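Cullgate Braided Practice Suture, Teal

Twisted teal thread for knot tying and stitching drills on synthetic pads. Supplied on a card, without needles. For training use only. Not sterile. 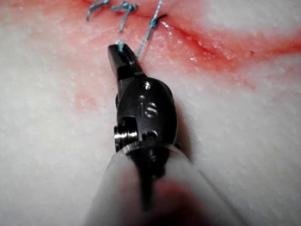 What you get
Each card holds 43 feet of thread. Cartons hold 1,000 cards and ship from the Aranda warehouse. Smaller orders go out in packs of 3.

Cut ends will fray a little with handling. Trim them before threading a needle. 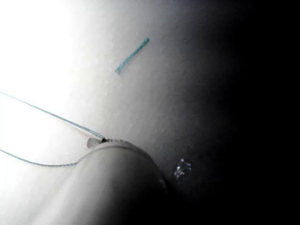 Short piece of teal string on a white surface.

Storage
Keep cards flat and out of direct sun. Opened cards last around 2 years.

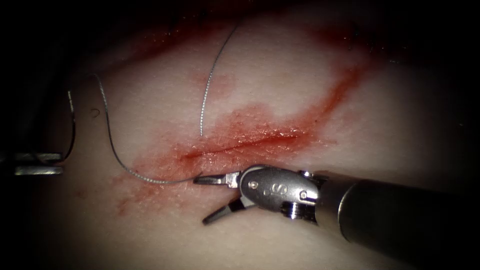
Orders placed before the October price change are billed at the old rate. The Grorno needle set and Skastoten pads are sold separately. Unopened cartons can be returned; opened ones can't.

Page updated December 23, 2024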